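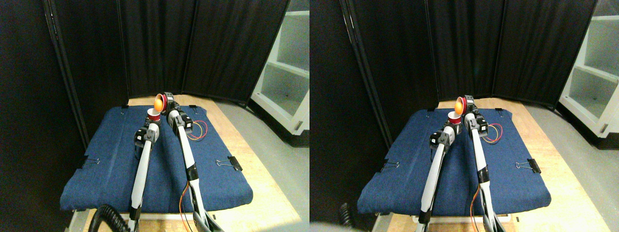

Second floor, worktable with blue padded mat and red cups.

Kernham Building – Fire and General Safety Walk-Through, December
Inspector: Ieva Mets
Accompanied by: Marcelino Pacheco, building services
Rating: OK / Fix / Urgent

1. Exits and stairs

1.1 Exit doors open fully from inside without a key: OK
1.2 Exit signs lit: Fix
Sign over the rear stair is dim on one side. Pacheco has the part on order from Zadden.
1.3 Stair treads and handrails secure: OK
Rubber nosing replaced on the lower flight since the last visit.
1.4 Landings clear: Urgent
Boxed ceiling tiles stacked on the second floor landing. Moved while I was on site. Please keep them out of there – this was written up last time too.

2. Extinguishers and alarms

2.1 Extinguishers mounted and tagged: Fix
Unit 292 has last year's tag. Gauge is in the green. All others current.
2.2 Pull stations reachable: OK
2.3 Smoke detectors tested from panel: OK
Test started 9:45, panel reset without faults.
2.4 Alarm heard in all rooms: Fix
Weak in the copy room with the door shut. Ihor Hutsuliak to ask the alarm company for a price on one more horn.

3. Tables, shelving and storage

3.1 Shelving over shoulder height fixed to wall: Fix
Two bolts missing in the supply closet.
3.2 Nothing stored within 18 inches of sprinkler heads: OK
3.3 Table legs and braces tight: OK
3.4 Table edges free of splinters and sharp corners: OK
3.5 Mats lie flat, nothing under them: OK

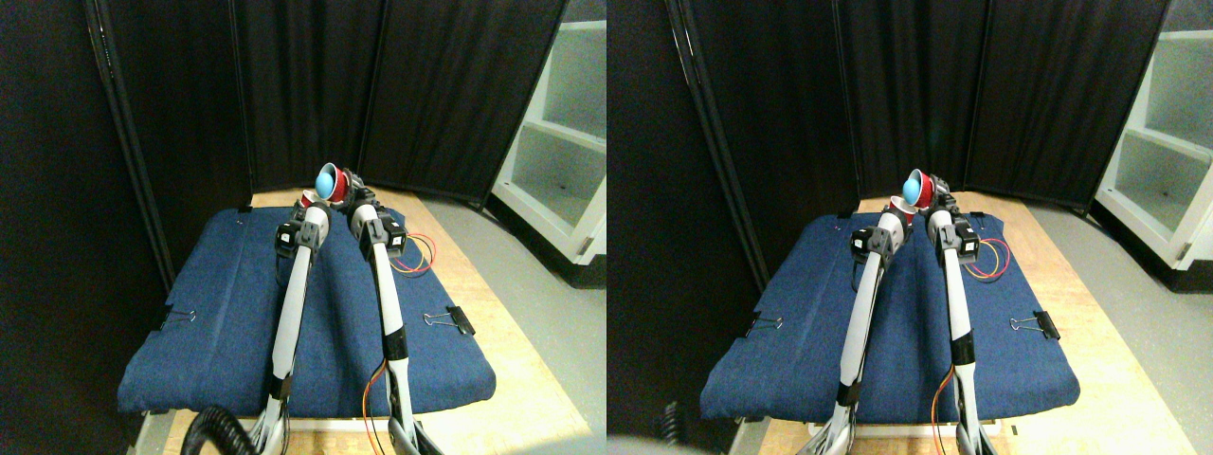

4. Electrical

4.1 Panel doors closed and labeled: Fix
Breaker 7 is marked "spare" but feeds the hall outlets. Relabel.
4.2 No extension cords used as permanent wiring: Fix
One in the front office, behind the file cabinets.
4.3 GFCI outlets trip on test: OK
Kitchen and both restrooms.

5. Follow-up

Items marked Fix are due before the next walk-through. Send photos of 1.2 and 3.1 to my office by Friday. The tag in 2.1 can be signed off by Crescencio Prieto when he services the units.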